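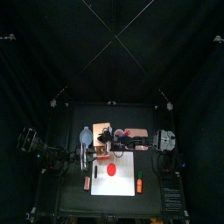
Posted by Osian Ifans in Workshop Tips — March 20, 2022 — 14 comments

Budgeting for a two-arm bench: what to put on the list before you spend anything

I get more letters about this than about glue, and that is saying something! Most of them begin with the arms. Which arm, how long a reach, is the second-hand one any good. All fair questions, but the arms are the part you will research properly anyway, and it's the rest of the bench that eats the money while you are looking the other way.

Start with the table. Two arms facing each other from opposite sides need a square top with a clear patch in the middle that both can get to, so draw it full size on the floor with masking tape before you order timber or framing. Hywel Rees, who helped me with mine over at Dromau, made me do this twice, and the second drawing was a good deal smaller than the first (and cheaper).

Next, the surround. Black fabric on a simple frame does very nicely, with a dark matt mat on the table to go with it. I paid £52 for cloth and had enough left over to cover the lid. Buy your corner brackets in one go, from one shop, and get a few more than the plan says. Mine came from Wanditz and the holes lined up, which I can't say for the odd ones out of the drawer.

Then cables. Oh, the cables. They will loop down off the arm and lie wherever they please unless you allow for clips, ties and a bit of sleeving. Put a line in the budget for them and don't cross it out when things get tight. Measure with the arm stretched right across the table — not folded up at home — and add a forearm's length.

The things to be picked up cost next to nothing if you raid the house first. A plastic ladle, a kitchen sponge, a small cardboard box, a marker, a sauce bottle with its cap on. Try to have something soft, something see-through and something tall among them. A white board to set in the middle is handy too, and a red circle on it gives you a plain target to work to.

My own sheet came to £503 without the arms, and £341 of that was the table and framing. I had guessed at half. If you are writing yours now, leave a column for what you expected to pay and another for what you did, and keep it until May or whenever you come to add the next bit of kit.

Spare gripper fingers go on the first order, by the way, as the postage on a second parcel is daft.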